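Itley Checkered Floor Mat, Pink and White
Sold by Drorkley Home
In stock, dispatched from the Hoster warehouse

The Itley is a flat-woven cotton mat for hard indoor floors. It is used under laundry sorting and folding, beside a bed, or in a spare room where clothes get put down between the basket and the wardrobe. The diamond check is pink on white and the same on both faces, so the mat can be turned when one side wears. The colour is dyed in the yarn. Small items in pale blue or khaki stay easy to find against it.

The edge is bound on all four sides. There is no fringe. The mat lies flat within 25 minutes of unrolling at room temperature; if a corner stays up, reverse-roll it once and leave it under a book. It can be laid square to the floorboards or diagonally across them.

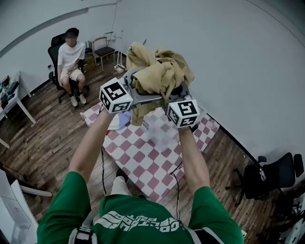
Valdemar Ladefoged writes that his has been down on bare boards since October and needed the Lammers underlay before it would stay put, as the cotton alone slid whenever he stepped onto the near edge with a load of washing. He would also like a larger size in the same colour.

Underlay is sold separately and is recommended on timber, laminate and polished concrete. Trim it 2 cm short of the mat on every side. A larger size is not currently made in pink; the grey is available in both.

Specifications
Fibre: 100% cotton
Weave: flat, reversible
Thickness: 8 mm
Yarn colour: pink, white
Backing: none
Underfloor heating: suitable

Care
Shake outdoors or vacuum without the beater bar. Machine wash cold on a gentle cycle, on its own for the first wash. Dry flat in shade. Do not tumble dry or bleach. Expect slight shrinkage along the length after the first wash.

Returns
Unwashed mats are accepted in the original wrap. Colour queries and fabric swatches: Leonie Kleinschmidt, Drorkley Home, extension 400.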